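3.2 Shelf arrangement and placement of parts

The study at the Treloar store compared two ways of laying out small moulded parts on open shelving. Larger items were given the upper level, and small pieces were kept on the level beneath.

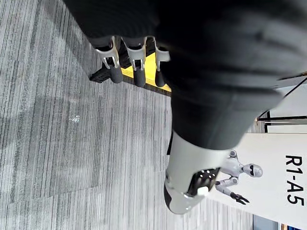
Roland Rowbotham objected that a fixed order matters less than clear space between items, and asked that spacing be recorded separately. This was done for all 204 placements.

Each part was assigned a level before work began, and cartons were kept apart from the shelving.
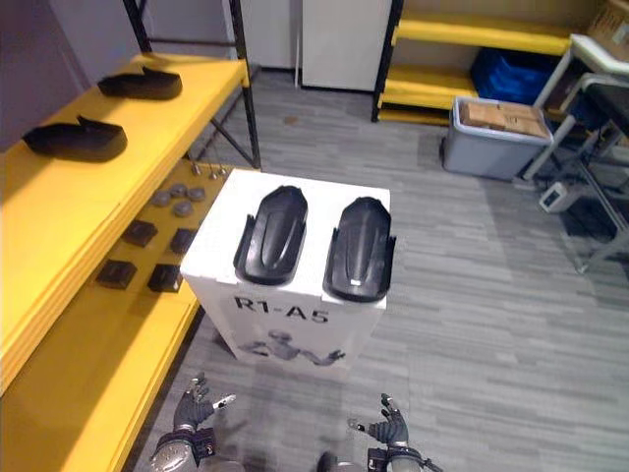

Figure 3. Carton marked R1-A5 with two black foot covers on top; yellow shelving at left.

Spacing was left to judgement in the first layout. In the second, a gap of 75 mm was required between neighbouring parts.
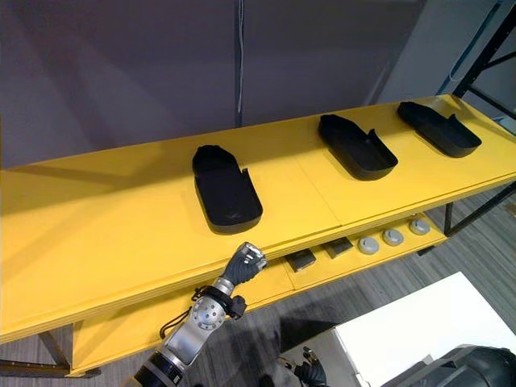
The angle of each part was noted but not corrected, as the Mirkura guidelines set no rule for it.
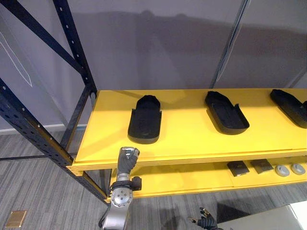
Small pieces on the lower level were treated as one group and were left out of the spacing results given in Section 4.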